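Search tips Go

Counter-wiping planner: settings that save time

Set the sponge's collision margin to 5 mm before planning a wipe. Larger margins keep the path off the marble.

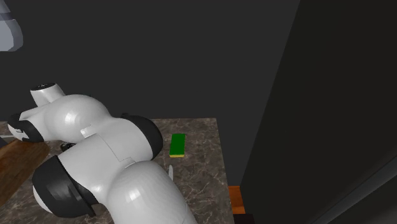 Cap joint speed at 30 percent for the first run – raise it once the replay log is clean. Covia users should reload the counter mesh after any edit, or the planner keeps the old one. Fix the random seed (337 works) when comparing two paths.

Tip sent in by Solomiia Hordiienko, Garkport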